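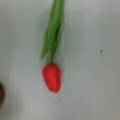 A red tulip, still closed.

The Soup Before the Soup

My grandmother's recipe card for barley soup says "cook until it looks right," and that's the whole last line. No time, no heat, nothing. Leokadia Gajewski fed a parish hall out of her own kitchen for most of her life and she never once, as far as I know, owned a timer.

I got the card when she moved in with my aunt. I also got the big enamel pot, two wooden spoons burned black along one side, and the phone call I'm going to tell you about.

It was the last week of August and I had promised the Bralham Street supper that I'd bring the soup. I'd said it in the spring, when August was so far off it didn't count. Then Mrs. Aretti stopped me outside the post office and said, "We're so happy the Gajewski soup is coming back," and squeezed my arm, and I went home and read the card for what must have been the first time since I'd had it.

Barley. Beef shin. Carrots, celery root, dried mushrooms (a handful -- whose hand?). Dill, bay, the sour cream at the end. And cook until it looks right.

So I called her.

"Busia," I said, "how long do you cook the barley soup?"

"Why, is somebody sick?"

"No, I'm making it for the supper."

There was a long pause with a television in it. "In what pot?" she said.

"In your pot."

"Good. Then it knows."

I love my grandmother very much. I told her the pot did not know, that I had checked, and that I needed a number. She said first I should make the soup before the soup. I said what? She said it again, slower, the way she does when she thinks English is the problem. The soup before the soup. Then my aunt needed the phone.

Well, I made a soup. I made it that night after work with everything I had in the house, which was the wrong mushrooms and no celery root, and I boiled it hard for an hour and the beef came out like a belt. My husband ate two bowls and said it was very filling. He's a kind man, and he was drinking water with both hands.

I called again on Friday.

"Is that what you meant?" I said. "A practice soup?"

"Practice?" She laughed so hard she had to put the phone down on something. "No, no. The mushrooms. You soak them the night before. With the bones and an onion you make a little water. That's the soup before the soup. What did you do?"

I told her what I did. She was quiet. Then she asked if my husband was all right.

After that she got interested. I think she'd been bored over there, with my aunt's electric stove and my aunt's low-sodium everything. She started calling me. She called at eight in the morning to say the onion had to be burned, cut side down, in a dry pan, black like a shoe. She called during dinner to say don't wash the barley too much. She called to ask what butcher, and when I said Stender's she made a noise, and when I said Stender's was the only one left she said then I should ask for the son and stand there until he went in the back.

I stood there until he went in the back! He came out with a shin bone as long as my forearm, sawed in three, and said, "This for Leokadia?" and I said yes, because it seemed like it was.

Saturday night I soaked the mushrooms in the blue bowl with a plate on top. I burned the onion and set off the smoke alarm in the hall. I put the bones on at the lowest flame the stove would hold and went to bed, and then got up, and then went to bed again, and around two I just pulled a chair into the kitchen and sat with it. The whole house smelled like being seven years old with a cold. I'd forgotten she used to do this, too. I used to come out for a glass of water and she'd be sitting there in her robe with her feet on the other chair, not reading or anything, and she'd say go back to bed, it's not soup yet.

In the morning I strained it and skimmed it. I cut the carrots and the celery root (I'd found one, it looked like something dug out of a drain). The shin went in, then the barley, then the mushrooms with their brown water, minus the last inch where the sand sits. I knew about the sand from call number I-don't-know-what.

And then there I was with the lid in my hand and the same problem I'd started with. I picked up the phone.

"It's in," I said. "All of it. How long?"

"What does it look like?"

"Like soup. Kind of thin. The barley's still down on the bottom."

"And the fat?"

"Little circles."

"Big little or little little?"

I got down close. "Big little."

"Then no," she said. "Not yet. Talk to me about something."

So I put her on speaker and leaned the phone against the flour can, and I told her about Mrs. Aretti squeezing my arm, and the butcher's son, and how the church had repainted the hall a green she would hate. She told me about a soup she'd ruined in her first year married, when she put in sugar for salt and served it to her mother-in-law, who ate the entire bowl without a word and then never came to dinner again. I had never heard that one. She said it was the best mistake she ever made.

Every so often she'd say, "Now look," and I'd lift the lid and tell her. The circles got smaller. The carrots went from bright to sort of sleepy. The barley came up off the bottom and started rolling around.

Then I lifted the lid once more, without being told, and I didn't say anything for a second.

"Well?" said my grandmother.

"Hang on," I said. "I think I have to turn it off."

"So turn it off," she said, "and save me some. Your aunt is making chicken with no skin."

I filled a jar for her before anyone on Bralham Street got a spoon near it. I put in extra dill and too much shin. Then I wrapped it in a dish towel, and drove the long way around to avoid the railroad tracks.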